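Unit 4: Repeat patterns and how cloth gets its edges
Reading notes, updated 30 Nov 2023

Bring these notes to the studio session along with your own repeat tile on tracing paper. If you missed the earlier handout on dye classes, read that first, as the terms are not explained again here.

4.1 What a repeat is

A repeat is the smallest area of a design that can be copied across a length of cloth to rebuild the whole design. It has a width and a height, and printers quote them in that order. Furnishing fabrics usually carry larger repeats than dress fabrics. Cundis, the sample book we use in this course, lists a height of 60 cm as its standard furnishing repeat and 42 cm as its standard dress repeat. Other mills use other sizes, and an old pattern book may give its measurements in inches without saying so.

The width of a repeat has to divide evenly into the printed width of the cloth. The height is set by the equipment. On an engraved roller, the circumference fixes the largest repeat possible, and any smaller repeat must fit around the roller a whole number of times. On a flat screen the limit is the screen itself. Digital printing removes the mechanical limit on height, although most clients still ask for a conventional size so that a design can be moved to rotary screens later.

4.2 Layouts

Block (or square) repeat. Tiles sit side by side and directly on top of one another. It is simple to register and simple to cut. Any heavy motif will line up into visible rows and columns.

Half-drop. Each column is moved down by half the height of the tile. The eye tends to travel diagonally, so the tile is harder to find. Wallpaper hangers dislike it on narrow walls, where there is more waste at each join.

Brick. Each row is moved sideways by half the width. Common in shirting and small geometric work.

Mirror. The tile is flipped across one or both axes. Watch the seam between tile and reflection. Faces and animals tend to appear there whether you drew them or not.

Tossed. Motifs are turned in several directions inside the tile. This is a way of filling the tile, and it still has to be laid out in one of the four arrangements above. Students lose marks every year for listing it as a fifth.

4.3 Designs that hide the repeat

Brushed, washed and marbled designs are the hardest to put into repeat. A floral sprig has an outline and can be moved a centimetre without harm. A wash has no outline, and the tone on the left edge of the tile must match the tone on the right edge exactly, including any grain picked up from the paper. Branching line work has a second problem. A line that leaves the tile at the top must re-enter at the bottom at the same angle and thickness, or the join shows as a small step running all the way across the cloth.

The usual method is to cut the finished artwork into quarters, swap the quarters diagonally so the outer edges meet in the middle, and paint across the cross-shaped gap. Do this on a copy. Colour is matched afterwards, and blues need the most care because they shift under shop lighting.

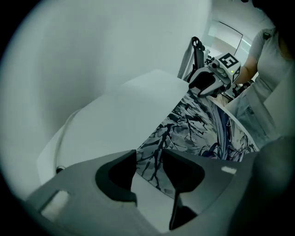
Keisha Alcantara asked whether a design of this sort has to be in repeat at all, and said she would sooner sell it as a placed print, one per panel, and let the sewer decide where the middle goes. That is a fair position for scarves and wall hangings. For metre goods it raises the price and the offcuts, and most retailers will want to know how a customer buying a metre and a half is meant to be served. We will take it up in the costing exercise.

4.4 Case: the Fluvthorpe order

The Fluvthorpe mill printed a half-drop leaf design for a hotel at Lultby, on cloth 139 cm wide. The order came to 3523 metres. The artwork had been supplied as a block repeat and was converted in the drawing office without being sent back to the client. Nothing was wrong with the printing. The curtain maker, Brannigan, had cut the first rooms to the old layout before anyone compared it with the strike-off, and pairs of curtains met in the centre with the leaves half a tile out.

Points to note from the correspondence:

The strike-off was one tile high. A half-drop cannot be checked on a sample that small.

The order form had a box for repeat height and none for layout.

Brannigan asked for a full-width sample in September and was sent a colour swatch.

4.5 Selvedge information

The selvedge should carry the design name, the printer, a colour dot for each screen and an arrow for direction. Some printers add a tick at every repeat, which helps the cutter a good deal. Ask for it when you place the order.

For the studio session

Prepare one tile in half-drop, at least two tiles wide and two high when traced out. Label the width and height in centimetres. Mark the direction of the cloth with an arrow. Bring scissors, low-tack tape and a grey pencil.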